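3 August 2022

Brimville, carpet room. Tape, shelf, soft things.

Went over the floor this morning before anything else. The carpet is the streaky gray one, a Jilis remnant, and the invoice in the folder says $3,948 for carpet and fitting together. The quote had been $3,000. The difference is underlay and one extra trip, both listed on page two, so that question can be closed.

Tape first. The rectangle on the floor is in poor shape. The lines are pale and broken in places, with the worst of it along the top edge and the right side. The left edge was never straight. I put a tape measure on the long side and got 956 mm from outer edge to outer edge, where the sketch on the wall says 950. I have changed the sketch. Not going to relay the whole thing to get back six millimeters.

Options for the tape:

- Patch only the broken stretches. Quick, but old and new will sit at different heights and the joins will lift.
- Pull all of it and start over with the cloth tape from the Umali box. Needs a test strip in a corner first, left down overnight, to see whether it takes fibers with it.
- Stitch the corners with thread and skip tape. Came up last time, would take most of a day.

I'm for the second one. Test strip goes down tonight behind the door. If it lifts clean I'll do the rest in the morning.

Note for whoever lays it: the streaks in the carpet are not a reliable straightedge. They wander. I lined the left edge up by eye with a dark streak and you can see what that did. Measure from the wall at both ends and snap a chalk line.

Shelf. The Fivberg unit (black metal, wood boards) stays by the armchair for now. The upper board is clear and I would like to keep it that way until the labels are printed. A few things had been parked on it last week and it took me a while to work out which belonged to the room. One foot on the unit rocked a little when I leaned on it. I turned the leveler half a turn and it stopped. Check again once there is weight on the boards.

Soft things. The cream one gets handled most and shows everything, so it should go in with the next wash, cold, in a mesh bag, and dry flat. Last time one of these went in the dryer the filling bunched up at one end. Item number on the old inventory sheet is 271. The sheet calls it "white," which is wrong, or was right once. I corrected it to cream.

Vacuum bag was full. Replaced, two left in the cupboard. Run the vacuum with the streaks, left to right, then once across. The edge under the shelf needs the narrow nozzle.

To do:

- test strip behind the door
- chalk line, borrow the long level
- print shelf labels (upper board first)
- mesh bag
- second look at the shelf foot

 The old tape outline is in the second one, and the shelf is in the last. 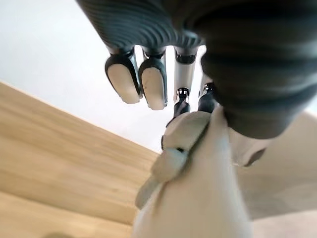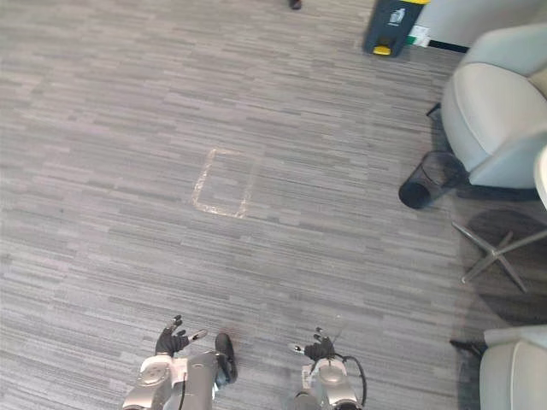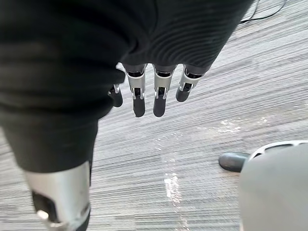
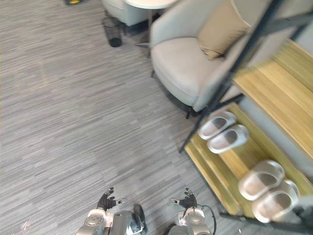 Added in pencil on the facing page, not my handwriting: don't bother with the cloth tape on this carpet, I tried it in the hallway and the edges curled up in a week. Use the thin vinyl and press it down with a roller. And if you're redoing the outline anyway, please shift it a hand's width away from the shelf so the vacuum can get through.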